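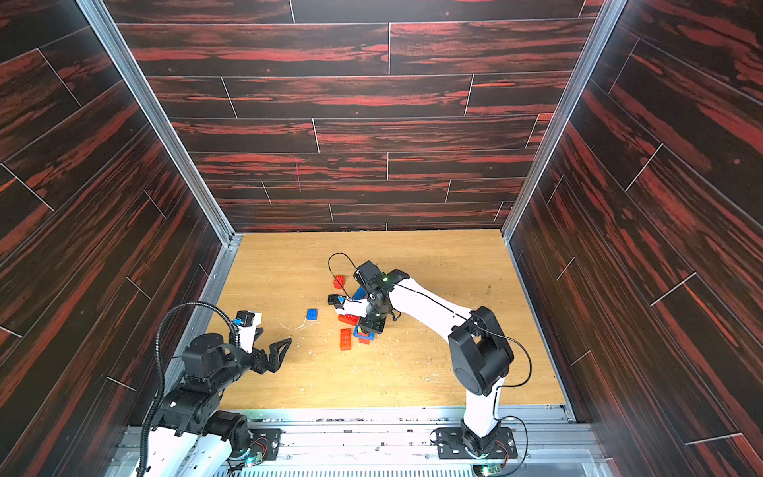 Light honey woodgrain with a dark wood pattern behind it, streaked in red-orange.

Philomena Kwofie has her hand flat on my kitchen bench before she's even put her bag down. "Laminate," she says. "Nice one, though. Where'd you get it?"

I'd invited her over for a cuppa and a chat about grain painting, the old trade of making cheap timber look like expensive timber with a brush and a bit of glaze, and I hadn't expected my own house to be marked. Over the next two hours she also did the hallway door (real, pine, badly stained), the telly cabinet (fake, and she hated it) and a chopping board I've had since uni, which she picked up and sniffed.

She trained as a signwriter and drifted into graining when a painter called Iddrisu Dankwa asked her to help him on a terrace in Brorkgate. The owners had stripped all the internal doors back to bare wood, expecting something gorgeous, and found the plainest softwood you ever saw. "They were so upset! They thought they'd been ripped off. But those doors were never supposed to be seen naked. They'd have been grained from the day they were hung, done up as oak or walnut, and some poor bloke would've spent days on them." Iddrisu did 15 doors in that house and let her have the one inside the linen cupboard. She reckons it's still the worst oak in the state.

I asked how it's done, and she got up and did it for me on the back of a cereal box with cold coffee, which I've kept. You lay down a base coat, usually a much brighter colour than you'd think. A lot of the old oak jobs have something close to custard under them, and the mahoganies go over a proper brick orange. When that's dry you brush on a thin, dark, see-through glaze and you've got maybe a quarter of an hour before it stops moving. Then out come the combs, the rags, the soft brushes, a cork, whatever you like. "Iddrisu uses a feather for some of the veins. I use a bit of torn-up T-shirt, and he thinks that's disgusting."

The orange surprised me. I'd always thought of dark wood as, well, brown. "No, look at any dark board in the sun," she said. "There's red in it, there's orange, sometimes there's nearly purple. If you paint it brown it looks like a wardrobe in a motel. You've got to be brave with the bottom coat and then mostly cover it up."

We got onto printed wood after that, because I assumed she'd be against it. She's not, or not all of it. She worked three days a week for a while at Bolora, a little surfaces firm out at Dresstead that makes printed panels for shop fit-outs, and her job was to go through the patterns looking for repeats. "You find one knot that looks like a duck, and then you can't stop seeing ducks. Every metre and a bit, duck, duck, duck." She'd mark them up and send them back, and somebody would paint the duck out. She says a decent print is better than a bad veneer, and she'd put one in a laundry any day.

What does get her going is direction. She can't bear a drawer front with the grain running up and down when the drawers either side run across. She once left a café in March without ordering because the counter had been clad in planks going one way and the wall behind in planks going the other, "and both of them so dark and stripy I felt seasick". Her own rule is one busy surface per room. If the walls are doing a lot, keep the floor and the benchtop pale and fairly quiet, and go for something yellowish so it doesn't turn grey at night under the lamps.

Do people still pay for hand graining? More than I'd have guessed. She and Iddrisu trade together now as Bonsu, mostly repairs on old houses where a new bit of skirting has to disappear next to the original. A single door takes her 8 hours spread over a few days, more if it's bird's-eye maple, which she does by dabbing with her knuckles. She showed me on the cereal box and it worked, sort of, though coffee's a bit thin for it.

She also runs a Saturday class with 16 places, and it's nearly always full. There's a run of retired people, a few set painters from the local theatre, and lately a lot of renters who want to practise on something they can carry with them when they move. Everyone starts on a scrap of primed board and everyone makes the same mistake: too many knots. "They love a knot. I had a fella put over 15 on a piece the size of a place mat. I said mate, that tree was sick."

I asked what she'd do with my hallway door, the pine one. She went back out and looked at it for a good long while with her tea.

"Sand it, and don't grain it," she called out. "It's a nice door. Who put that stain on?"

I told her it was the previous owners. It was me.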